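3.2 Work area

The study kitchen at Nanley has a short counter with a black cooktop set on it. The wall behind is faced with white rectangular tiles in a staggered pattern, with thin dark gray grout. A white ledge runs above part of the tile. All trials used a stainless steel pot with a wire loop handle and a light wooden spoon. The pot stayed on the same burner for every trial.

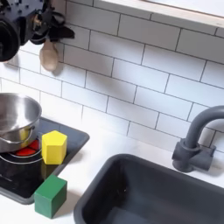
3.3 Procedure

Each trial lasted 10 minutes. Water was stirred at a fixed pace, and the spoon was lifted clear of the pot every 60 seconds. Drops on the tile and the grout were logged separately. Gøran Dalen kept the log and Mitsuko Furukawa cleaned the wall between trials. Five trials were run in June.

3.4 Results

The log holds 546 drops in total. Most were on the two lowest tile rows. Grout took longer to wipe clean than tile in all 5 trials. Drop size was not measured, and the Lirudau wipe test was left for the second report.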